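Craft cupboard clear-out a hit at Gravemik Hall

Mar 13, 2019

The tubs are back at Gravemik Hall, and what a difference they make! The Juton Craft Circle has spent the past fortnight clearing out its old cupboard and moving everything into clear plastic storage boxes, so members can see what they've got without tipping a whole carton onto the floor.

The circle has 165 members on its books and the cupboard had been filling up since the group moved over from Witkowska Street. Out came 12 bags of wool, enough felt to carpet the foyer, glue sticks in every state of repair and a lovely stack of hand-coloured paper that everyone thought had been lost in the August move.
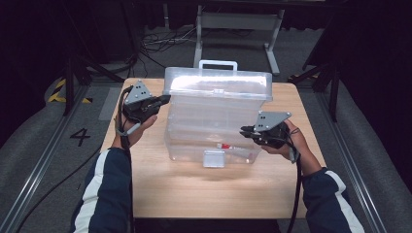
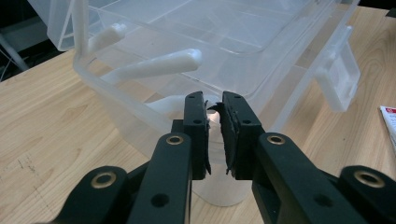 Favourite find of the clear-out was a biscuit tin of buttons, 3256 of them by the junior group's tally (they counted twice and got the same answer both times, so well done to them). The buttons will be sorted by colour over the next few sessions and shared between the quilting and card-making tables.

Texta-style markers, paint tubes and other small bits go in the clear boxes from now on, and wool stays in the bags until the new shelves go up along the back wall. Please pop things back where you found them, lids on!

Spare fabric and the older pattern books are being offered free to the Stekia playgroup first, then to anyone who'd like them. Have a rummage on the trestle near the kitchen before the next craft morning. Bring a bag, there's heaps.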